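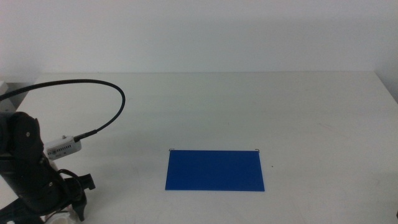 Stosideck is a list of 2,778 color names and what people think they mean. It began as an argument between Ohemaa Amoah and me over whether a jacket was teal, and it has gone on far longer than the jacket did. Each row pairs a name with the color somebody picked for it, along with their remarks, which are often better than the colors. If you showed our contributors the flat blue sheet on the white tabletop, most of them would say royal blue and move on. A few would say cobalt. One would write two paragraphs about school uniforms, and we would keep both paragraphs.

What's in it

names.csv has one row per answer. The columns are name, hex, person, light, remark and grudge. Grudge is a yes/no field for answers given mainly to contradict somebody else in the same household. We added it in August, after reading the beige entries.

people.csv has one row per contributor, with a number in place of a name, a rough age band, and whether they have ever been paid to paint anything. There are 71 of them. They are mostly friends, relatives, and people who were waiting for the same bus as Ohemaa.

remarks_long.txt holds whatever would not fit in a cell. Quotation marks in this file do not always close. I have made my peace with that and your parser will have to do the same.

How the answers were collected

Contributors saw a name on a card and moved three sliders until they were satisfied or bored. They had 30 seconds per name in the first round. Everyone hated this, so the second round had no limit, and one person spent most of an evening on "oatmeal." The column called light says whether they were near a window, under a lamp, or "other." Please don't ask about other.

Names came from old paint cards, yarn labels, a Forsberg catalog of bathroom tile, and our own heads. Where two sources used the same name for plainly different colors, we kept one card and let people fight it out.
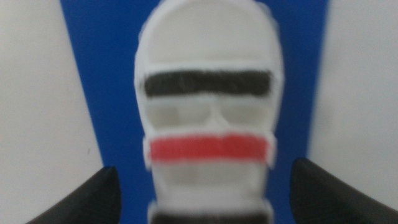
Screens are the weak point. We asked everybody to turn off night mode and to set brightness to the middle, and I believe that perhaps half of them did. Rows from the Brelumis tablet run warm. Kuldeep Yadav wrote a correction for it, which is in fix_warm.py, and which makes the oranges right and the pinks much worse. It is off by default.

Known problems

"Puce" has 600 answers all by itself. Somebody's cousin shared the link. Weight it down or drop it, unless you are studying puce, in which case you're welcome.

Grodon appears as a color name in a handful of rows. It is the name of a dog. The dog is brown, and so are the answers, so the rows stayed.

Nobody was tested for color blindness. Two contributors mentioned it in their remarks, and we did not ask the rest.

Whites and near-whites are thin. People got to "eggshell" and quit.

Using it

Do what you like with the data, apart from trying to work out who anyone is. Please don't choose paint with it. Ohemaa did her hallway from the median answer for "sage" and now keeps that door shut.

Corrections go in the issue tracker. Give the row number and the column. "Your mauve is wrong" has been filed four times and I can't close any of them.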